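La paciencia de enseñar a una pinza

Imprimir este artículo | Enviar por correo electrónico
2022-09-02
Por Gizella Csonka

En Callberg llaman "episodio" a cada intento, aunque muchos duran menos que un bostezo. Una persona toma los mandos, guía la pinza hasta un objeto, lo agarra o no lo agarra, y pulsa una tecla para guardar lo ocurrido. Después empieza de nuevo.
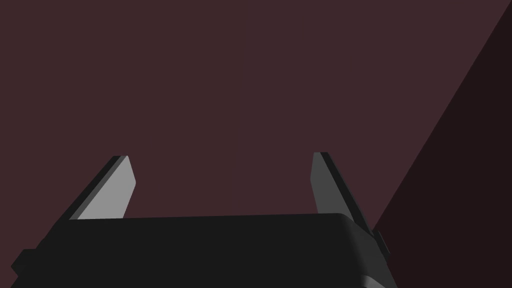 El trabajo parece sencillo la primera hora. Más tarde uno empieza a notar que las manos aprenden un camino y lo repiten, siempre el mismo, y que esto es justamente lo que el sistema no necesita. Un modelo que ve mil veces el mismo gesto aprende solamente ese gesto. Por eso en la pared de la oficina hay una hoja con instrucciones escritas a mano: entrar por el lado contrario, detenerse a medio camino, corregir tarde.

Yo llegué a Callberg en julio, cuando el equipo ya llevaba una parte de la colección terminada. El encargo venía de Poncombe, un fabricante de máquinas para clasificar piezas pequeñas, que quería un brazo capaz de vaciar cajas desordenadas. El contrato pedía 2,000 episodios válidos en simulación antes de tocar ninguna máquina real. La palabra "válidos" causó más discusiones que la cifra.

¿Qué es un episodio válido? Al principio se guardaban solo los éxitos. La pieza terminaba en su sitio y el archivo pasaba a la carpeta buena; todo lo demás se borraba. La jefa del proyecto cambió esta regla después de ver las primeras pruebas. El modelo agarraba bien mientras todo iba bien, pero cuando la pieza resbalaba un poco no sabía qué hacer y seguía adelante con la pinza vacía, hasta la caja de destino, donde la abría con mucha seguridad. No había visto nunca un error, y tampoco a una persona que volvía atrás.

Desde entonces se conservan también los fallos, siempre que el operador los haya intentado corregir. De los episodios aceptados hasta mi visita, aproximadamente 900 contenían al menos una corrección. Son los más lentos de grabar y también los que más cansan, porque hay que equivocarse de manera natural. Un error fingido se nota: la mano se prepara para corregir antes de que haya algo que corregir.

Nueve personas se reparten los turnos. Nadie pasa más de 2 horas seguidas con los mandos, una norma que se introdujo cuando vieron que los últimos episodios de cada sesión se parecían demasiado entre ellos. Algunos operadores vienen de la ingeniería, otros no. Una había trabajado muchos años como costurera y sus movimientos son, según sus compañeros, los mejores de toda la colección: cortos, sin dudas, con una pausa muy pequeña antes de cerrar los dedos.

Me dejaron probar. En la pantalla el espacio engaña bastante. Falta el peso, falta el ruido del motor, y la distancia se calcula por las sombras y por el tamaño aparente de las cosas. Mi primera pieza la empujé hasta el fondo de la caja. La segunda la agarré de una esquina y la perdí en el aire. Pregunté si debía borrar aquello y me respondieron que no, que siguiera. Este episodio mío quedó guardado -- con una etiqueta que lo distingue de los buenos, pero quedó.

La simulación tiene ventajas claras. No se rompe nada, se puede cambiar el color de las superficies o la dirección de la luz entre un intento y el siguiente, y el punto de vista se coloca donde convenga. En la versión llamada Carroll, la primera, los fondos eran siempre iguales, y el modelo se confundía con cualquier pared nueva. En la siguiente, Clallen, los fondos, las luces y los ángulos cambian por sorteo. Los operadores se quejan, con razón, de que algunas combinaciones son oscuras e incómodas para la vista. El equipo las mantiene, con un límite, y permite saltar las que hacen imposible el trabajo.

También hay una tarea menos visible, la revisión. Cada episodio lo mira otra persona distinta de quien lo grabó, a velocidad doble, y anota en qué momento se decide el agarre. Con frecuencia las dos personas no están de acuerdo. Para una, la decisión está en el cierre de los dedos; para otra, mucho antes, en la inclinación con que la pinza se acerca. Estas diferencias se guardan con los datos, en un campo de texto libre que todavía no utiliza ningún programa.

Poncombe espera las primeras pruebas con un brazo real cuando termine la revisión. En Callberg prefieren no dar una fecha. Cuando salí, la costurera había empezado su turno y repetía una aproximación por la izquierda que no le gustaba -- la grabó otra vez, y luego otra, antes de pasar a la pieza siguiente.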